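Home Talks Notes Past talks Contact Search

Beds, straw and dust: speaker notes

Version used at Drunley in November. Running time 90 minutes with the tea break, an hour without it. Cues for me are in brackets.

[Slide 1, title. Wait for the door to shut.]

Good evening. I want to talk about what people have slept on and how they kept it clean. Mostly ordinary people in this county. The grand beds have had plenty written about them and I will leave them alone, apart from one.

[Slide 2, the inventory.]

We start with a probate inventory from a farmhouse outside Drunley, taken in 1629. The men who made it went from room to room and wrote down what they thought would sell. In the chamber over the hall they put down a standing bed, a feather bed, a flock bed, two bolsters and a coverlet. Explain the words. In this period the "bed" was the stuffed bag you lay on. The wooden part was the bedstead. People often get this wrong when they read wills, and think a farmer owned far more furniture than he did.

The feather bed is worth more than the cow. Pause there, people like that. Feathers were saved up over years, and a good bed was left to a daughter by name.

[Slide 3, straw.]

Below the feather bed was a straw one, and in the servants' room it was straw only. Straw breaks down. It goes to chaff and then to dust, and the dust comes through the cloth. The cover was emptied and filled again after harvest, when there was clean straw to be had. Chaff from oats was softer than straw and was preferred for children. In some houses they used dried beech leaves, which are quiet when new and rustle when old.

Don't go into rushes on floors. It takes ten minutes and they always ask anyway.

[Slide 4. Move on to cleaning.]

So how did they clean a thing like that? They beat it and they aired it. Bedding went over a hedge or a rail on a dry day. Household books of the next century tell the maid to shake the feather bed from the corners, turn it, and leave the windows open until noon. Brushing came in with tighter covers, once there was a surface firm enough to brush. The seams and the buttons held the dirt, and there are long instructions on getting into them.

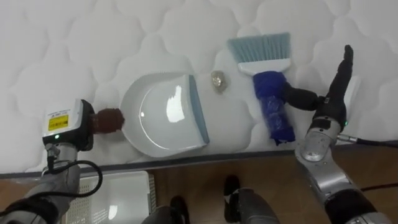 At the Maihi evening a woman near the front objected that her grandmother never brushed a mattress in her life, she only ever beat it, and that a brush pushed the dust further in. I have kept this in the notes as it is a fair point. Both methods were in use at the same time, often in the same street. The manuals favoured the brush. The manuals were written by people who sold books.

[Slide 6, ticking.]

Ticking next. A close, strong weave, usually striped, made to keep the feathers from working out. It was rubbed on the inside with soap or beeswax. Pass round the sample. Ask for it back before the break, we lost the first one.

[Tea. Put the urn on at slide 5, it is slow.]

[Slide 7, springs and factories.]

After tea, the factory mattress. The Tendar works opened beside the canal and made hair and wool mattresses for hospitals before it sold to the public. I have seen the wages book. In its busiest year there were 82 names in it, more than half of them women in the stitching room. They were paid by the piece. A tufted mattress took one woman most of a day, and quilting by machine changed that completely.

Quilting holds the filling in place so that it does not wander into lumps. It also leaves a great many small hollows. Any housewife could have told the firm what would collect in them.
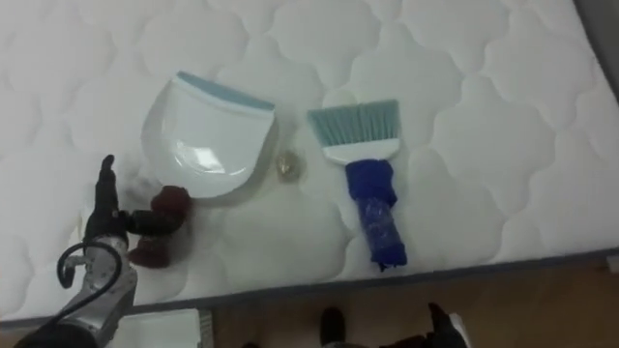
Slide 8. Dustpan on a quilted mattress.

The Tendar leaflet, given away with each mattress, had 2 pages on care. Turn it weekly for the first month, then monthly. Never bend it. Never wet it. Read out the line about "a soft brush drawn always one way", then let them look at it on the handout.

[Slide 9, the vacuum cleaner.]

The vacuum cleaner did not end any of this as quickly as people suppose. Many homes here had no mains electricity until well after the war, and those that did often had one socket downstairs. The brush and pan stayed under the stairs. Oral history recordings from the Pokum estate are very good on this. Play the second clip only – the first has a dog in it.

[Slide 10, turning day.]

Turning the mattress was a job for two, and many people on the recordings remember it as the thing they did with their mother before school. Some turned end to end one week and side to side the next. Several families wrote it on the calendar.

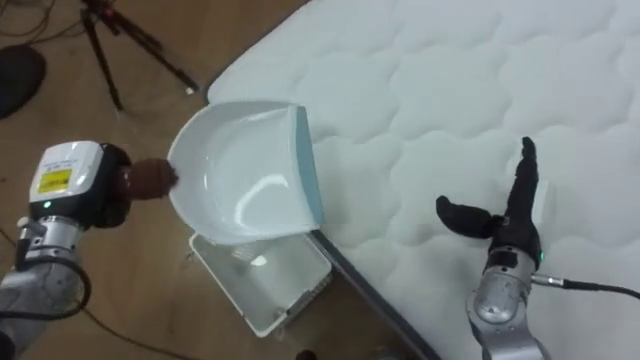 One comment sent in after the Pokum talk said I had left out the smell, and that any account of airing day ought to begin with hot ticking and open windows. I now say so here. Camphor too, if the blankets were coming out of store.

[Slide 11, sources.]

Inventories are at the record office and can be ordered in advance. The wages book is in private hands and I can't give the address. The recordings can be heard at Pokum library in the mornings.

[Questions. If there are none, ask who still turns theirs.]

Collect the handouts and the ticking. Lights are by the kitchen door.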